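Rules for a simulated cooktop: what we write down before an episode counts 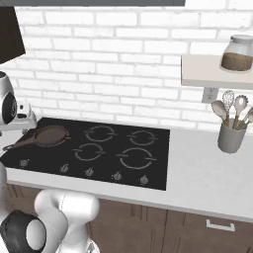 Why the rules exist

I maintain the evaluation notes for a small manipulation group at Lanby. Most of our kitchen work runs in simulation, and the kitchen we use most is the one with the black cooktop against the white brick wall. Over the past year the same argument has come up often enough that I have stopped answering it in chat and started pointing people at a document. This post is the public version of that document, with the internal paths removed.

The argument goes like this. Someone reports a success rate on a pan task. Someone else runs the same policy and gets a different one. Both are careful people. The difference comes from a decision that was never written down, usually the definition of done or the way the start state was drawn.

We now have seven rules. Two of them were in place from the start and the rest were added after a specific disagreement. They are in order of when they apply during a run.

1. Fix the asset version before the first episode

The scene is a list of assets, and every asset has a version. A pan whose collision mesh has been rebuilt is a different pan, even if it renders the same. In November Christos Tsoukalas replaced the convex decomposition on the pan handle with a finer one and grasp success changed enough to invalidate a comparison table. The render was identical. The asset hash goes in the run header, and a run without a hash is not comparable with anything.

The same applies to objects the task never touches. The utensil holder at the right end of the counter, with its whisk and spoons, is an obstacle for some trajectories and a distractor for all of them. It is versioned like the rest.

2. Draw start poses from a declared range

Pan position and yaw are sampled. The range is declared in the task file and printed in the report. "Randomized" on its own is not a range.

We also declare rejection. If a sampled pose puts the handle inside the arm's own links at reset, the sample is thrown out and redrawn, and the number of redraws is logged. A brown pan with a long handle pointing back over the near edge of the cooktop is a legal start pose for us, and a difficult one, as the handle ends up close to the gripper and the arm has little room to approach along it. Such poses stay in. Valdir Marinho found an older script that quietly filtered them, and the numbers it produced were flattering for that reason.

3. Define contact limits per surface

Glass, countertop and cabinet face each get their own limit on contact force. A single global limit was the earlier practice. It was either too strict for sliding a pan or too loose for a gripper pressing on a cooktop.

The knobs are a separate class. There are five along the front edge, they are small, and they sit directly on the route an arm takes if it comes in low. Any contact with a knob that is not the task target is recorded as an incident. Contact that changes the knob angle past the deadband is a failed episode, regardless of what happens to the pan afterward. Eamon Fitzgerald argued that this was too harsh for a simulated stove that produces no heat. The rule stayed, on the grounds that a policy tuned where stray knob contact is free will have to be tuned again.

4. Write the success test as a state, with a hold time

"Pan on burner" has to become a geometric test. Ours reads as follows:

The center of the pan base is inside the ring of the target burner.
The base is level within the task tolerance.
The gripper is not in contact with the pan.
All three remain true for the full hold time.

The ring used is the one in the scene geometry, not the one in the texture. The burners on this cooktop are drawn as thin segmented lines, and the front right one is larger than the rest, so the test is easier there. Results are reported per burner for that reason. An average over burners may be given as well, but never alone.

The third line was missing in our first version. Policies learned to place the pan and keep hold of it, and they passed.

5. Keep the evaluation camera separate from the policy camera

The policy sees what its own cameras give it. The review camera belongs to the reviewer and is placed so that the counter edge, the knobs and the burners can be checked by eye. It does not need to show the whole arm. Ye, our review viewer, loads a fixed review pose for each kitchen and will not let an operator move it mid-run.

Reviewers check a sample of successes as well as failures. Checking only failures finds bugs in the policy. Checking successes finds bugs in the test, and these are the more expensive ones.

6. Log the seed, the step size and the solver settings

This was one of the original rules and it needs the least explanation. The entry most often missed is the number of physics substeps. Thin parts such as a pan wall against gripper fingers are sensitive to it. Maricica Ilie reran one of our older tables with a doubled substep count and the ranking of two policies swapped. Both rankings are now published, with the settings next to them.

7. Report aborted episodes

The other original rule. An episode that ends in a solver fault, a timeout or an operator stop is reported in its own column. It is not dropped from the denominator. If the abort count is high, the table goes out with a note and without a headline figure.

What is still open

Two items have no rule yet.

The first is clutter. The right side of the counter is mostly clear, and a policy evaluated there has been evaluated on an easy counter. Algirdas Žukauskas has a draft clutter scale, borrowed in part from the Porness bin-picking notes, but it counts objects and takes no account of where they stand relative to the arm. One holder beside the cooktop matters more than several jars up on a shelf.

The second is transfer to hardware. None of the rules above is a safety rule for a physical cell, and they should not be quoted as one. The Jandley bench has its own procedure, with its own sign-off, and a good table from simulation does not shorten it.

Corrections are welcome by mail. Please include the run header.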